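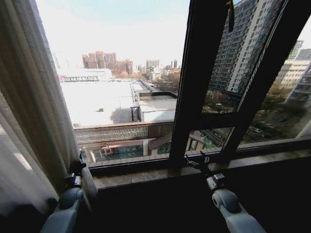 Notes From a Visit: Two Days at the Raldale Spring Camp

I follow baseball for eleven years now, since I moved to this country, and until this month I had never been to a spring camp. My friends who grew up with the game find this hard to believe. They went as children with their fathers. I went as a grown man with a notebook and too much sunscreen, and I want to write down what I saw before I forget it.

Raldale is not one of the famous camps. It is an independent club, and in spring it opens its complex to players who were released somewhere else or never signed anywhere. There are 4 fields, one proper grandstand and a long row of batting cages with a tin roof. In January I wrote an email to the club asking if a visitor can watch the morning workouts, and Lacey Bainbridge from the front office answered me the same day. She said that the gates open at nine, that it costs nothing, and that I should bring a hat.

The drive from my hotel was short but I still missed the entrance, because the sign is behind a feed store. I arrived on March 15, 2023, when the pitchers were already throwing. There is a sound in the bullpen which television does not give you. The ball hits the catcher's mitt and you feel it a little in your own chest. I stood at the fence for most of an hour with a retired mail carrier, and we said maybe ten words to each other, all of them about one left-hander with a very slow curve.

After this Lacey found me and walked me around. She talks fast and I had to ask her to repeat some things, which she did kindly. The club had sold 3,585 tickets for its last home opener and she wants to pass this number in May. I asked what is the capacity and she laughed and said it depends how many people agree to sit on the grass.

The fielding practice on Field 2 was the best part of the first day. Tadhg Hanrahan runs it. He is the infield coach, a thin man with a fungo bat that he never puts down, also not when he drinks coffee. His drill is simple. He hits ground balls to the shortstop, always a little to the backhand side, and the shortstop must throw before Tadhg finishes saying the word "Rinside." I thought this was some baseball term I had missed, and I wrote it in my notebook with a question mark. Later he told me that Rinside is the street where he lived as a boy, and he needed a word that takes the right time to say.

Three men are fighting for the shortstop job. I will give my opinion, which is worth what you pay for it.

Murum is the one everybody in the stands had come to see. He is 22, very quick to the ball, and his arm is strong enough that the first baseman shakes his hand after the catch. But he throws from too many positions. Of the throws I saw, the easy ones were the worst. He had time to think and the ball went high.

Mazandarani is older and has played in two other leagues. He does nothing that makes you stand up. His feet are already in the correct place when the ball comes, so he looks slow, and it took me until the second day to understand that he is not slow at all. He also speaks to the second baseman between every pitch. I could not hear what he says, but the second baseman nods a lot.

The third was a tall young man whose name was not on my roster sheet. He wore number 83 and he hit the ball very hard in the cages. At shortstop he looked like a visitor, as I was. I think he will end at third base.

If I was the manager, I would start the season with Mazandarani and let Murum play two or three times in the week, against teams that do not bunt. People near me did not agree. One woman told me that you do not find an arm like this twice and you must let him make his errors in May so that he does not make them in August. It is a fair argument. I only think that a pitcher who is also fighting for his job would prefer that the errors are made somewhere else.

Lunch was a hot dog and a paper cup of beans from a window beside the cages. The beans were better than the hot dog.

On the second day there was a practice game, seven innings, players of the camp against each other. It started late because the chalk machine was broken and the foul lines had to be made by hand, and the line to left field had a small curve in it that both dugouts enjoyed. The left-hander with the slow curve pitched two innings. His fastball was 83 on the board and I never saw it higher, but the hitters were so early on the other pitch that one of them lost his bat into the seats. The next pitcher threw 90 and walked three. My mail carrier turned around and looked at me, and I understood him completely.

Murum made the best play of the game, going far behind third base and throwing from one knee. He also made the error which let in the only two runs of the fifth. Mazandarani had four chances and I had to look in my scorebook to remember them.

A few practical things, if you want to go:

The morning is much better than the afternoon. After one o'clock the older players are gone and the shade also.

Parking is on the gravel side. The grass side looks empty but it is soft and I saw a pickup pulled out of it.

Ask for the roster sheet at the office door. It is not complete, but without it you will know almost no one.

The players are friendly near the cages and less so near the bullpen. I would not speak to a pitcher before he has thrown.

Field 4 is a long walk and on my days there was only running there.

Before I left I went to the office to thank Lacey, and Tadhg was sitting there with the bat across his knees, filling in a form. I asked him who will be his shortstop. He said, "Ask me when it rains," and continued with the form. I have thought about this answer for several days and asked two American friends, and they do not know what it means either. The final roster comes at the end of the month and I will add it under this post.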